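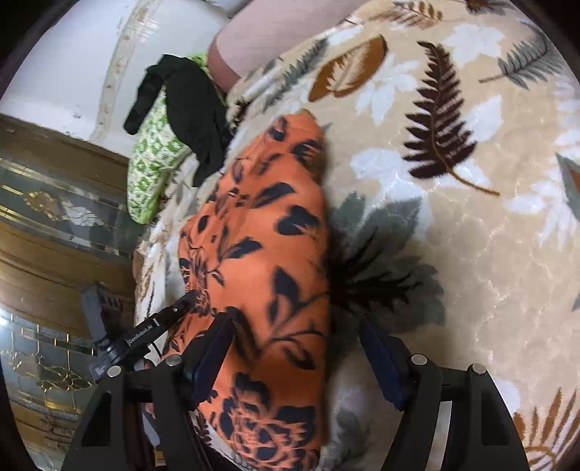
# Session 3: Budgeting for a Cloth-Handling Project

Welcome back, everyone. Last session we talked about what a robot can be asked to do with cloth, and I promised that this time we'd get to the money. I know this is the part of the course people bring a large coffee to, but I've grown very fond of it over the years, and I hope you'll leave at least a little fond of it too. Please have your worksheet from last time nearby, and something to write with, as there's some arithmetic in the middle.

Our case for the term is still the Pillurstead textile project. The team there wants to record people handling everyday household fabrics with hand-held grippers, and later use those recordings to train a pair of robot arms. They haven't bought the arms yet. They have asked us (well, I've asked you on their behalf) to plan the equipment for the recording stage and to say what should wait.

## Start with the cloth

When a class is handed a budget, it nearly always opens a catalog first. I did this myself for years, and I still have a box of adapters to prove it! So before we look at a single price, spend a few minutes with the photo at the top of this handout and think about what the tool is up against. The jaws are open, with one finger pad over the orange fabric and the other over the blanket, and the edge of the fabric between them. Two kinds of cloth, one printed with leaves and flowers, the other with leaves, one on top of the other. You and I can find that edge without much trouble. Now ask what each item on your shopping list would do to help a machine find it, and keep asking as you go.

Look also at how much of the fabric is fold and wrinkle. A plan that only budgets for neat, plain squares of cloth laid on a bare table will come in beautifully cheap, and then somebody will have to go back and ask for more money when the real bedding arrives. Please put the awkward materials in the first version of your plan. Plush, thin cotton, anything printed, anything that slides over what's under it.

On your worksheet, write a short paragraph that describes the work with no product names in it at all. Something like this:

> We need to approach the edge of a loose piece of fabric lying on a soft surface, close on it from both sides, and record the motion and the view from the tool for each attempt.

You'll be surprised how many purchases you can settle, or cross off, with a paragraph like that beside you.

## What goes on the list

I like to sort the list by how long a thing lasts, as the accounting office at Pillurstead does, and it saves everyone a translation step later.

**Equipment that outlives the project**

- Hand-held gripper devices, in the number your recording plan calls for
- A computer for copying and checking recordings
- Storage, with a second copy kept somewhere else
- Charging gear and a sensible place to put it

**Parts that wear or wander off**

- Finger pads
- Cables, in the right length and then one longer
- Small screws and the driver that fits them
- Labels for everything above

**Materials**

- The fabrics themselves, and duplicates of the ones you expect to use most
- Bedding and other soft surfaces to lay them on
- Detergent and laundry costs, which I have never once seen in a first draft

**Services and people's time**

- Software licenses
- Delivery, returns and insurance
- Paid hours for the people doing the recording
- Paid hours for whoever checks the recordings afterward – this is a different job, and it takes longer than you'd like

A word about finger pads, as they always look like small change. Cloth work depends so much on what happens at the pad that I'd want spares in the drawer on the first morning. If you mean to compare different pad materials, that's a separate line again, with its own hours attached. Don't hide it inside "spares," where a tired person will cut it.

## One device or two?

This question came up in last week's discussion, and it deserves a fuller answer than I gave as we were all putting our coats on.

You can lift and drag cloth with one gripper. You can even manage a simple fold with one, if you're patient. But a good deal of household fabric work wants two hands: one holds while the other pulls, or both take a corner and stretch. If the robot you hope to train will have two arms, recordings made with a single device will leave out the very thing you need, and no amount of clever processing will put it back in.

So the decision about devices now is tied to the decision about arms later, even though the arms belong to another year's budget. Write that connection down in plain words. The person who approves the second device may have no idea the arms are coming, and from where they sit it looks as if you're asking for the same thing twice.

Two devices also means two of the small stuff, and twice the charging. It doesn't mean twice the computer. Go down your list line by line and mark which items double.

## Renting and buying: a worked example

For this exercise we'll use the rental quote from Dillska. A complete kit, with the devices and charger included, is $168 a week. There is one setup fee of $500 for the whole order, however many kits you take. Pillurstead wants three kits and expects to record for 13 weeks.

| Item | Working | Cost |
|---|---|---|
| Weekly rental, all kits | 3 × $168 | $504 |
| Full rental period | 13 × $504 | $6,552 |
| Setup fee | once | $500 |
| **Total** | | **$7,052** |

Do check my sums, please. I've been wrong in front of a class before and I expect I will be again.

Now the part I'd like you to argue over in pairs. What is missing from that total? The fabrics, certainly, and the storage, and all of the paid hours. But look at the weeks as well. Does the team really start recording in the first week? In my experience the first week goes to unpacking, charging, finding the room key and learning how to hold the thing. If the plan needs 13 weeks of good recordings, then 13 weeks of rental won't cover it, and every added week costs another $504.

Shakya, the other supplier in your packet, will only sell. I've left the purchase price blank on your sheet on purpose. Work out the price at which you'd be equally happy to buy or rent, and remember to give the purchase side its fair share of repairs, insurance and storage space. Then write two or three sentences on what the team would do with purchased kits once the recording stage is over. "Keep them in a cupboard" is a perfectly honest answer, but it ought to change your number.

## Software and the sneaky costs

The Pillurstead team plans to sort its recordings with Truritz, which in our packet is licensed by the seat. Please don't simply multiply by everyone in the group. Ask who will open it every day, who will open it now and then, and who only wants to see a chart at the end. That last group needs a chart, and a chart is free.

Storage needs a bit of care too. Don't take a number from a brochure. Record a small sample, see how much space it takes, and multiply up from there. Then allow for the second copy. If you can't make a sample before the budget is due, put in a quote for storage that can be expanded, and say in the notes that the size hasn't been measured.

And one more that I've learned the hard way – the time it takes to put the cloth back. After each attempt somebody straightens or deliberately rumples the fabric, shifts the blanket and gets ready again. It's easy to budget only for the moments when the recorder is running. Have one of your group time a handful of resets with a dish towel at home, and use that in your labor line.

## What can wait

For Pillurstead, I would be comfortable putting these off until the first recordings have been checked:

1. The robot arms, though you should keep a current quote on file.
2. Custom finger pads of any kind.
3. A larger computer for training.
4. Extra kits beyond the first three.

You may disagree with me on any of these, and some of the best worksheets I've had back did so at length. Just tell me what the team would be unable to do in the meantime.

## For next time

Bring a one-page budget for the recording stage, with your product-free paragraph at the top and the rent-or-buy comparison underneath. Show your working, even where it's messy. On the back, list the two lines you feel least sure of and what you'd need to find out to firm them up. We'll swap pages at the start of the session, so please write clearly enough for a neighbor to read.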